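Chapter 2
The Open Day

Most people meet their first working robot at an open day, with a paper cup of coffee in one hand and a visitor badge that will not stay clipped. It is a poor place to learn how robots work and a very good place to learn how they are shown, and the second skill is the one you will need first. You will spend more of your career watching other people's demonstrations than giving your own.

This chapter follows one such visit, to the Pendesine automation workshop in Sitstead, on a wet morning in November. Pendesine builds handling cells for small packing firms and opens its doors twice a year. The visitors that morning were plant managers, a few buyers, and a group of students who had read Chapter 1 and were therefore prepared to be disappointed.

By the end of the chapter you should be able to:

- tell a demonstration from a trial, and both from a sales pitch
- write down what a demonstration shows before writing down what it suggests
- ask a presenter questions that have answers
- explain why a success rate needs a denominator

2.1 Before the Robot Moves

The program promised a start at 10 a.m. At 10 a.m. there was a talk. The talk covered the history of the company, the philosophy of the company, and a slide on which every arrow pointed up and to the right. Students tend to put their pens down at this stage. Keep yours in your hand. The opening talk is where the claims are made, and you will want them in writing when the arm starts moving.

Three claims were made at Sitstead. The first was that the cell could handle "everyday containers." The second was that it could be taught a new container in a single shift. The third was that Cù, the control software Pendesine licenses from Trenico, had completed 1,274 grasps in its most recent test run with very few failures. "Very few" is not a number, although it is often seen standing where one should be.

Look again at the first claim. Everyday containers include jars, soup cans, egg cartons, bags of flour, and the shampoo bottle that has been upside down since Tuesday's grandmother was a girl. A demonstration will use one or two of them. The choice belongs to the presenter, and presenters are only human. They choose the container that likes them.

After the talk, everyone moved to the cell and stood behind a yellow line. The tall visitors stood in front, in accordance with tradition. Pendesine had thoughtfully put the view from the robot's wrist up on a large screen, so the rest of us could follow the work from closer in than the tall visitors could. The object was a jar, and for the next half hour it was the most closely observed jar in the county.
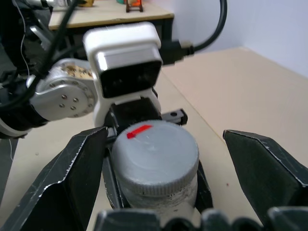
2.2 What the Wrist View Tells You

A view from the wrist is generous with some facts and stingy with others. It shows where the fingers are in relation to the object. You can see a white plastic jar with a gray screw-top lid between two black fingers, and you can see the ribbed edge of the lid, the sort of detail that would matter a good deal if the task were to open it.

It will not tell you how hard the fingers are pressing, how much the jar weighs, or whether this is the first attempt of the morning or the 153rd. A still view cannot tell you what happened next, either. Your notes should have two columns, one headed "Seen" and one headed "Told." The weight of the jar belongs in the second column, if anyone mentions it. At Sitstead it took two requests.

Students often find that the "Told" column fills up first. This is normal, and a little depressing, and it improves with practice.

2.3 Asking Useful Questions

"Is it reliable?" is a question that every presenter hopes to hear, as it can be answered with a smile. Try these in its place:

How many attempts were made in the test run, and how many failed?
What counted as a failure?
Who put the object back at the start position, and how carefully?
May we see it done with a container we brought ourselves?

The last one should be asked politely and with the container already in your bag.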